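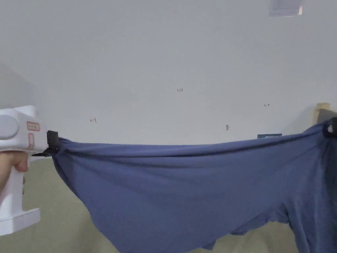

Ellis pair, jaw service and re-zero, 15/11/2019. Left unit still closing late compared with the right one. Both apart on the bench this morning, notes as I go so Branwen can pick it up if I don't finish. Complaint was slipping on thin hems, mainly at the corner when the cloth goes taut. Tried it again on the blue cloth before touching anything, corner pinched and bunched right up in the black jaws, top edge pulled out nearly level with only a bit of sag in the middle. That's the pull I want to use from now on for the hold check. Any slacker and a bad jaw gets away with it, any tighter and you're testing your own arms.

Left unit first. Front cover off, jaw block out. Lint in the slide, plenty of it, packed down behind the finger root where the brush doesn't get to. Picked out with a wooden skewer. NOT the steel pick, there's already a score mark from last time and I think that was me. Wiped the rails dry, one smear of Prindine grease each side, ran it open and shut by hand until it stopped feeling gritty. Better but not right. Still a tight spot near closed.

Tight spot was the screws. Someone (October service, initials look like EG, will ask) had done the finger screws up one side then the other, and the finger has pulled over very slightly. Backed the lot off, pressed the finger flat, went round again diagonally. Tight spot gone. Torque driver at 15 on the scale for all of them. Previous sheet says 17. 17 is for the old fingers, the stiffer ones, and it should have been crossed out when we changed over. Crossed out now.

Threadlock: tiny dab, Curkard blue, wiped back. Do not flood it. It creeps into the slide and then we're back to gritty.

Pads. Right unit pads OK, a bit shiny. Left unit inner pad had started lifting at the tip, you can get a fingernail under it. That alone might be the slipping. Peeled both left ones, cleaned off the old glue with IPA, fitted new Skinis pads from the bag in the drawer. Press and hold, then leave clamped on a folded bit of card while it sets. Had lunch.

Bag is nearly finished by the way. Reorder, soft grade, the medium ones mark the cloth.

Re-zero after lunch. Jaws shut on nothing, hold button, wait for it to settle, release. Left took it second go. First go it drifted back open as soon as I let go, which I put down to the pads not being fully bedded. Did it twice more to be sure, same reading both times, happy. Then open fully and check the far stop. Gap at full open came out a whisker different left to right, wrote both on the card in the lid.

Order matters, got it wrong in October so writing it out:
- clean and grease the slide
- fingers on, screws diagonal, 15
- pads
- THEN zero
If you zero before the pads the closed position is out by a pad thickness and it'll look fine until you try to pick up somthing thin.
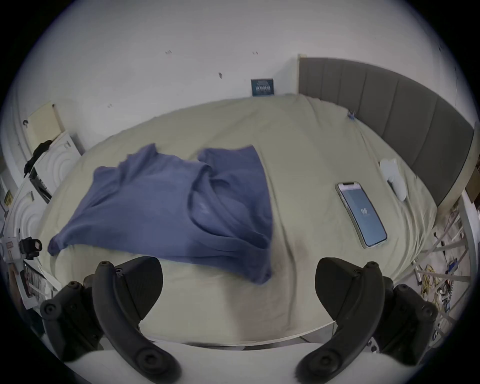
Next job the finger angle. With the jaws part open the rounded tips want to come in level with each other, seen from the tool camera, and both fingers should lean in by the same amount. Easy to get wrong on the bench because you're looking at it from above and everything looks symmetrical. Check it in the camera view, every time, over a plain surface if there is one. A made up bed is good, worktop is not, too much reflection. Ran the left one over the sheet and closed slowly. Tips met. Opened, moved on to the T-shirt, went for the folded part near the neck, then the sleeve. Sleeve is the harder one, single layer hem, and it's where the complaint came from.

Results, such as they are. Left unit: sleeve hem held on the hang test, and held on the pull. Collar held. Flat fabric away from a hem, missed once, went over the top of it without pinching, got it on the next try coming in lower. That's me and not the jaws I think. Right unit same set, no misses, but I'd had practice by then so don't read much into it.

Two-handed stretch repeated at the end with the same pull as this morning. Corner stayed put for around two minutes, then I got bored. No creep that I could see at the pad. Did not try with a damp cloth. Somebody should.

Other bits noticed
- Round grey button on the casing: make sure the cover's properly seated before refitting the base. Left one was sticking down after reassembly, cover was sat on a stray bit of old pad glue. Cleaned, clicks properly now.
- Leave the orange-bordered labels alone when wiping down. IPA takes the print off and then we can't read them. Dry cloth only.
- Two screws in the small parts pot marked "Ellis L". They're the spare finger screws, not left overs. Don't panic like I did.
- Skewers are running low as well.

Eluned came by about the 17/15 thing. Says the October sheet was copied from the one before and she did wonder at the time. Fine. New sheet goes in the lid of both cases tonight, old ones in the bin so it can't get copied again.

Not done: right unit pads (shiny but usable, leave till the new bag comes), battery contacts on either, damp cloth test. Right unit slide I only looked into, didn't strip. Bit of lint visible. Branwen Wynne has it down for next week's slot, if the left one goes gritty again before then please write down WHEN, even roughly, so we can tell if it's the grease.

Firmware not touched. Driver back in its box, set to 15, leave it there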